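Print this article E-mail this article

Search this journal Enter keywords Go

17 September 2025
By Odette Charpentier and Abenezer Tefera

3. Plates, trays and where they come to rest

3.1 The plate as a place to put things

When we began our visits to the Andham workshop we expected to write mostly about drawings and tolerances, and we did fill a good many pages with them. But the longer we stayed – and we stayed a good deal longer than our hosts had planned for, with many cups of their coffee – the more our notes filled up with a humbler matter, namely the way a fixture plate gets used between one job and the next. A plate is made to hold a particular part in a particular position. It is also a large, flat, sturdy thing lying on a table, and people who work beside it every day will quite naturally set other things down on it.

We collected 127 short written notes on this habit, kept by the authors and by Annick Boyer, who was kind enough to let us sit beside her through most of November. The notes deal with fixture plates, the trays and holders that travel with them, and the tables underneath. Our earlier work at Plakness had looked only at storage racks, where each item has a labeled slot and there is little left to wonder about. Tabletops are much looser, and to our minds a good deal more interesting.

Figure 3 gives a fair idea of the kind of arrangement we mean. The light gray aluminum plate lies at an angle across the steel table, and the black tray rests on its upper portion, leaving the long recessed track near the lower edge open to view. Clotilde Arnaud, who read our drafts with great patience, suggested that we call this a "guest" position, and we have happily kept her word for it. By a guest we mean any holder or tray that sits on a plate without being fastened to it as part of a setup. Whether a given tray is a guest was settled by asking the people at the table, and never from a photograph alone.
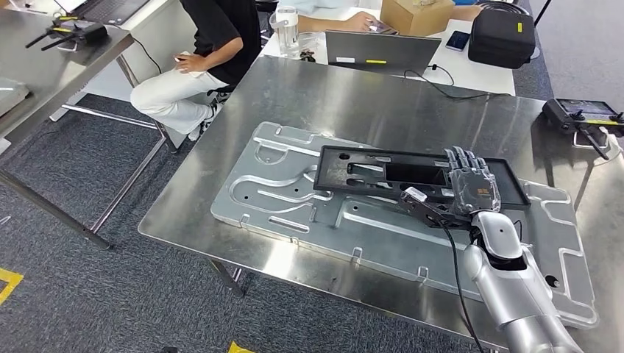
Figure 3. Black molded tray on an aluminum fixture plate, stainless steel work table.

Three things about guest positions came up again and again in our conversations. The first is that a tray with cutouts of its own makes the plate beneath it harder to read. The plate has its curved loops, its rectangular pockets and its small drilled holes, the tray has its slots and compartments, and a newcomer may need a moment to see where one pattern stops and the other starts. Faustine Royer, who trained the newer staff, liked to have them lift the tray off, look at the bare plate, and put the tray back before touching anything else.

The second concerns raised rails. A plate with rails does not offer one even surface, and a tray laid across a rail can rock a little when it is pressed at one end. Our hosts talked about this often and with some feeling, and we return to it in Section 3.3 along with the sketches.

The third is the angle of the plate on the table. Some people squared it to the table edge each morning, and others turned it to suit their own reach and left it there. Both groups were quite sure of their reasons, and we have not tried to choose between them.

Print E-mail to a colleague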